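Protokoll der Projektbesprechung Datenerhebung Undcombe
18. Juli 2023, 10:00 Uhr, Besprechungsraum Grangate

Anwesend: Ebere Danladi (Leitung), Henk Michiels (Simulation), Pallavi Saxena (Training), Lena Stępień (Protokoll)
Entschuldigt: Chukwuemeka Okoro

TOP 1 Genehmigung des letzten Protokolls
Das Protokoll wird mit einer Korrektur zu TOP 4 (Zuständigkeit Speicherplatz) genehmigt.

TOP 2 Stand der Erhebung
Danladi berichtet: Der Datensatz umfasst 2621 freigegebene Episoden. 120 weitere Episoden liegen zur Durchsicht bei Saxena. Die Aufnahmen aus März verwenden noch das alte Aktionsformat und werden vor dem nächsten Trainingslauf konvertiert. Das Konvertierungsskript liegt im Repositorium, die Prüfung der Gelenkwinkel ist noch nicht enthalten.

TOP 3 Qualität der Demonstrationen
Saxena hat in der letzten Lieferung 13 Episoden gesperrt. Gründe sind fehlende Zeitstempel im Greiferkanal sowie Abbrüche, die als Erfolg markiert waren. Die Erfolgsmarkierung wird künftig erst nach Durchsicht gesetzt. Teilerfolge erhalten ein eigenes Kennzeichen. Korrekturbewegungen der Bediener bleiben im Datensatz, sofern die Aufgabe zu Ende geführt wird. Lange Standzeiten am Episodenanfang werden gekürzt; der Schwellenwert beträgt 15 Bilder ohne Aktion.

TOP 4 Simulierte Ansichten
Michiels stellt den Stand der Szenen in Prolturetti vor. Diskutiert wird der Anteil von Ansichten, in denen überwiegend die Raumdecke im Bild ist. Saxena spricht sich dafür aus, sie nicht pauschal zu verwerfen, solange Bild und Aktion synchron sind. Danladi verlangt ein Kennzeichen für solche Bilder, damit ihr Gewicht im Training einstellbar bleibt. Die Randomisierung der Beleuchtung wird zurückgestellt, bis ein Vergleichslauf mit festen Leuchten vorliegt.
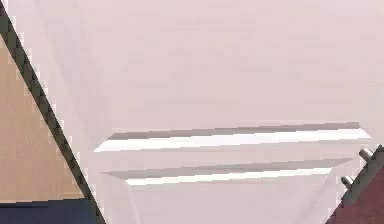
Simulation / Kameraansichten

Zwei lange, schmale Leuchten in blassrosa Decke, nahezu parallel. Treppenkanten am dunklen Streifen links und an den beiden silbergrauen Stiften rechts. Michiels prüft die Kantenglättung und die Kompressionseinstellungen des Exports.

TOP 5 Aufgaben
Michiels: Vergleichslauf mit festen Leuchten, Prüfung Export.
Saxena: Durchsicht der offenen Episoden, Kennzeichen für Deckenansichten.
Okoro: Prüfung der Gelenkwinkel im Konvertierungsskript ergänzen.
Danladi: Rückfrage bei Haque zum Lieferformat.

TOP 6 Verschiedenes
Keine Wortmeldungen. Der nächste Termin wird per Rundmail abgestimmt.

Ende der Sitzung: 11:10 Uhr
Für das Protokoll: Lena Stępień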